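Ticket: Ersatzfinger und zweiter Handgreifer, Budgetfrage
Projekt: Remo
Kategorie: Beschaffung / Verschleißteile
Status: in Klärung
Priorität: mittel (von mir aus gern höher!)

Eintrag 1, 9:40 Uhr

Hallo zusammen, ich mach das jetzt mal als Ticket auf, weil die Sache sonst wieder im Chat versandet. Es geht um unsere Handgreifer für Remo und darum, was wir bis April noch bestellen können und was nicht. Im Budget sind für Verschleißteile noch 300 Euro übrig. Das klingt erst mal ganz ordentlich, aber ein Paar Finger von Drendik kostet inzwischen 97 Euro, und da ist der Versand noch nicht drin. Beim letzten Mal war das noch deutlich angenehmer, deshalb hab ich die alte Zahl im Plan stehen lassen und bin jetzt selber drüber gestolpert. Mein Fehler, ist korrigiert.

Warum überhaupt neue Finger? Mir rutschen die glatten Sachen weg. Bei Schwamm und Stofftier ist alles wunderbar, da merkt man gar nichts. Beim Zauberwürfel muss ich inzwischen so fest zudrücken, dass mir nach einer halben Stunde die Hand wehtut, und wenn ich lockerer lasse, kippt er mir nach vorne weg. Ich wollte erst ausschließen, dass ich mir das einbilde, und hab den Würfel heute früh noch mal in verschiedenen Lagen gegriffen: tief, hoch, über Eck.
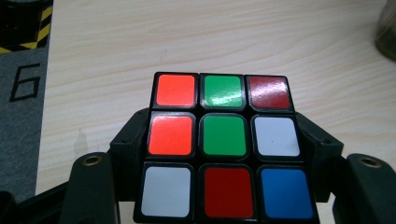
Würfel im Greifer, verdrehte Seite nach vorn, Tisch bei der 6

Tief gegriffen geht es noch am besten, hoch wird es wacklig. Ich hab dann die Schrauben nachgezogen (die linke hatte minimal Luft), und danach war es ein bisschen besser, aber eben nur ein bisschen. Die Würfelaufgabe ist nun mal die, die im Plan von Remo am häufigsten vorkommt, da kann ich schlecht drumherum arbeiten.

Eintrag 2, 11:15 Uhr

Kurze Rückmeldung zur Nachfrage aus der Werkstatt, ob man die Messingeinsätze übernehmen kann: Ja, glaube ich schon! Die sitzen bei uns fest drin und machen keinen Ärger. Wenn wir die Finger selber drucken, müsste man neue Einsätze einschmelzen, die kosten ja fast nichts. Aus den alten Fingern rauspulen würde ich sie nicht, das haben wir einmal probiert und hinterher war beides hin.

Angebote hab ich inzwischen von zwei Seiten:

Drendik: fertige Finger, das Paar 97 Euro, Lieferzeit laut Mail zwei Wochen. Passt ohne Umbau.
Ogola: Druck nach unserer Datei, billiger pro Stück, dafür 50 Euro Einrichtung einmalig. Die wollen außerdem eine saubere Zeichnung, und unsere ist, sagen wir mal, gewachsen.

Mein Bauchgefühl sagt Drendik für jetzt und Ogola für später, wenn wir wirklich Stückzahlen brauchen. Zwei Paar von Drendik wären 194 Euro, dann bleibt noch was für Versand und Kleinkram. Ein drittes Paar geht sich mit Versand nicht mehr aus, das hab ich hin und her gerechnet.

Eintrag 3, 13:50 Uhr

So, nach dem Mittag hab ich mir den Greifer noch mal ohne Würfel vorgenommen, einfach auf und zu, über dem Tisch. Ich wollte wissen, ob die Mechanik was hat, bevor wir Geld für Finger ausgeben und das Problem dann ganz woanders sitzt. Das wäre ja peinlich.
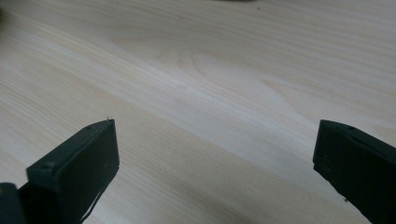

Bei der Mechanik würde ich fürs Erste Entwarnung geben. Es hakt nichts, und beide Seiten laufen für mein Gefühl gleich leicht. Was mir weniger gefällt, ist der Zustand vom Kunststoff. Am linken Finger zieht sich außen eine helle Linie runter, Kratzer oder Riss, da bin ich mir nicht sicher. Mit dem Fingernagel spüre ich eine Kante, aber das muss nichts heißen. Der rechte ist vor allem staubig, den wische ich gleich noch ab. Die Innenflächen reibe ich auch mal mit Isopropanol ab, vielleicht gewinnen wir damit ja schon ein paar Tage. Kostet nix, ein Versuch ist es wert.

Falls es links doch ein Riss ist, kippt natürlich die Reihenfolge. Dann würde ich das erste Paar sofort bestellen und nicht auf die große Runde warten. Kann da bitte jemand mit besseren Augen und einer Lupe draufschauen? Der Greifer liegt bei mir im Fach.

Eintrag 4, 15:30 Uhr

Noch zum zweiten Greifer, danach wurde ja auch gefragt. Ich hätte ihn gern, klar — aber aus dem Topf für Verschleißteile kriegen wir den nie bezahlt, und im Plan für Oron steht er auch nicht drin. Ich hab mir die Oron-Liste extra noch mal angeschaut. Da sind Stative, Kabel und Speicher aufgeführt, bei Greifern steht nur "vorhanden". Na ja, vorhanden ist er, aber wenn Remo und Oron sich den teilen, dann haben wir in derselben Woche zwei Gruppen an einem Gerät, und die Finger verschleißen entsprechend schneller. Das müsste man wenigstens in die laufenden Kosten reinschreiben.

Mein Vorschlag wäre deshalb, für Oron eine eigene Zeile "Greiferfinger, Ersatz" anzulegen und den zweiten Greifer als Wunsch für die nächste Runde anzumelden. Den Text dafür schreibe ich gern, ich brauche nur die Kostenstelle.

Nachtrag, 16:20 Uhr: Mit Isopropanol gereinigt, Würfel noch mal gegriffen. Hält tief gegriffen jetzt spürbar besser, hoch gegriffen rutscht er weiterhin. Die Bestellung will ich also trotzdem.

Offen:
Linken Finger mit Lupe prüfen (Werkstatt)
Freigabe für zwei Paar Finger von Drendik
Versandkosten bei Drendik nachfragen (mache ich)
Zeichnung für Ogola aufräumen, hat Zeit
Kostenstelle für Oron an mich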